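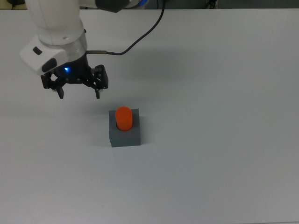
Does a peg need a snug seat to stand straight in a block?
A slightly loose one works fine, provided the bottom of the seat is flat and the block itself isn't rocking.

19th November

Peg and block fit, Mevura set. Carrying on from the last entry, sorry for the gaps, had to leave early and wrote half of this up after lunch.

Weidong's box of pegs came over from Tronumgate. 382 in the box by the packing slip, didn't check it. Pulled 27 for the bench and left the rest bagged. Went through them with the go/no-go ring. Most pass. The ones that hang up all hang up at the same end, so it's a lip, probably from cutoff. Quick turn on fine paper and they drop through. Don't overdo it, I took one too far and now it leans whichever block it goes in. Marked it with an X and put it in the scrap cup. Please leave it there.

Blocks: wiped down before use. Dust in the seat is a bigger deal than I thought, even a crumb under the peg shows up as a tilt if you hold the little square against it. Brush first, then a dry cloth. No alcohol untill we know what it does to the finish. Lilian thinks it's fine, I'd like to see one sit overnight first.

Colors. Sticking with orange on gray for this round. Tried the tan pegs in February and kept losing track of them against the bench, plus they look like the old Ndung'u ones and the two got mixed in the drawer. Orange is easy to find when it rolls under something (it will roll under something).

Table is the white top by the wall. Checked it with the level both ways, good side to side, a hair low toward the door. Shimmed the one foot with folded card. Card is temporary!! Somebody get a proper foot.
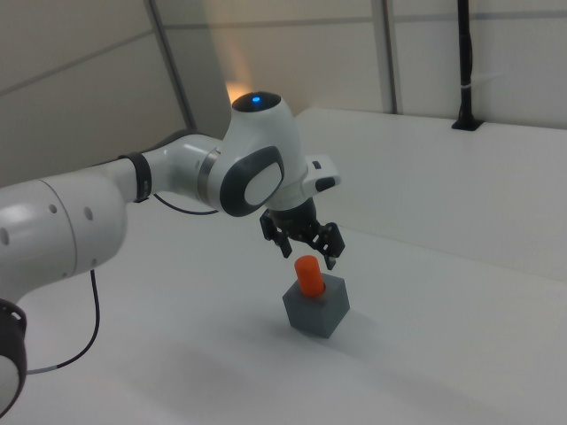 Orange peg upright on gray block, white top.

Tilt checks after shimming. Square against the peg on one side, turn the block a quarter, check again. If the gap moves with the block it's the block. If it stays put it's the table. Should have written this down months ago, would have saved me re-doing the whole first page.

Results so far are boring in a good way. The deburred pegs go in by hand with no push and come out without dragging the block along. The un-deburred ones want a wiggle, and then the block walks. Not usable for the set as is.

Ordering: Clareo wants a minimum of 2,000 for the next run of pegs. Way more than we need. Weidong to ask if they'll split it over 2 deliveries, or else we go back to cutting our own, in which case the lip problem is ours to fix. Ask them for a chamfer on both ends either way. Drawing needs updating, the one in the folder still shows a sharp edge on the bottom.

To do
- chamfer on drawing, both ends
- alcohol test, one spare block, overnight
- label the drawer, orange / tan / Ndung'u
- new foot for table
- ring gauge back to Lilian, its hers and she's asked for it
- finish tilt numbers, my sheet is under the blue clipboard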